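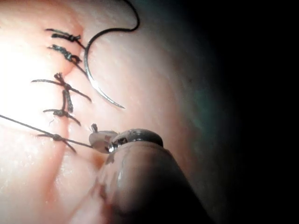
01/02/2025

Second block of suturing demonstrations on the Marenov rig. Lachlan Dow on the console, me on the recorder and the labels. Left the force readings off again as the driver for them still drops packets when both wrist cameras are streaming at full rate. I would rather have clean video and joint states than three things that don't line up.

Before starting I changed how an episode is cut. Until now one file held a whole wound, start to finish, and the Plirlow loader then split it at fixed intervals, so a good many clips began halfway through a throw. From today the operator presses the pedal at four points: needle picked up, needle through, first throw, tails cut. Those presses go in as events. Lachlan forgot the second one a few times in the first hour and I added it by hand from the fixed camera, marked "manual" so that it can be filtered out later.

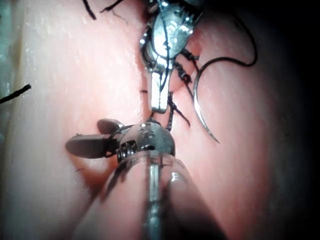 The wrist views are the ones I worry about. With the two instruments working this close together, the jaws of one hide the thread from the other's camera for long stretches, and the model has to learn from whatever is left. Old tails make it worse. To the policy a cut tail and a live strand are both a dark line on pink. Lawal's suggestion was to trim every tail to the same length. I have decided against it for now. Any real pad will be untidy, and if the training set is tidy the policy will fail on the first stray end.

I did agree to keep a parked needle in view for part of the session. The previous policy had a habit of going for whichever bright curved thing it saw first. It needs examples where a needle is present and the correct action is to leave it alone and carry on with the knot.

Thread handling notes for the label sheet:

"Slack" and "taut" stay as separate states. Label taut only when the strand is straight between both jaws.

A regrasp is its own segment, even when it is very short.

If the thread slips out of the jaws, keep the episode and tag it "slip". Do not stop the recording. The recovery is worth having.

Drift on the right arm is back. I ran the homing routine twice and the offset came down but didn't go away. Himura want the log from a cold start, so that will have to be the first thing done on the next session, before anyone touches the console.
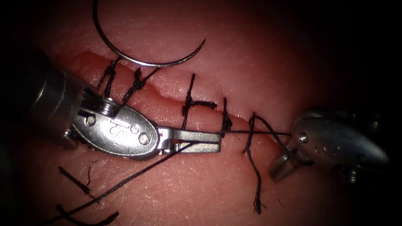 Fixed camera: four stitches tied, fifth still open, thread taut between the two instruments.

The fixed view is much easier to label from, and I used it to settle most of the throw boundaries. It can't go in as the only input, though, as the deployed system won't have it.

Total in the store is now 1,677 episodes, of which 8 from today are held back until the event times have been checked. Disk on the recorder is filling faster than planned. Need to move the February files across before the next block, and ask Lachlan whether he can do a set with the left hand leading.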